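What Interest Rates Did to My Little Savings Pot
3 December 2025

I have been meaning to write about interest rates ever since June, when my bank sent one of those cheerful letters that take two pages to say you'll be earning less. I read it twice over my coffee and then (I'm a bit embarrassed by this) put it in the drawer with the takeout menus.

When a central bank lowers its main rate, borrowing gets cheaper for the regular banks, and sooner or later they pay savers less too. Mine was very much on the sooner side! Last year my account earned me $321. This year it comes to $117, though I did take some money out for the roof, so it isn't a fair comparison. 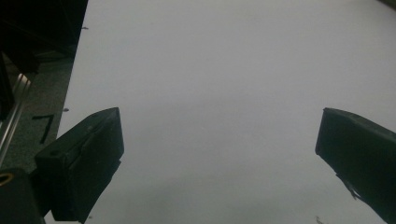
So who gains?

Borrowers, mostly. My neighbor Tane Whitcombe has a loan with a rate that moves, and his payment dropped by $72 a month. He was so pleased he brought over a pie. Businesses find it easier to borrow as well, so they may hire or buy equipment, and that is pretty much what the central bank is hoping for.

As for me, I've moved half of the pot into a fixed one-year account at Prestden and left the rest where I can get at it, what with the gutters still to do.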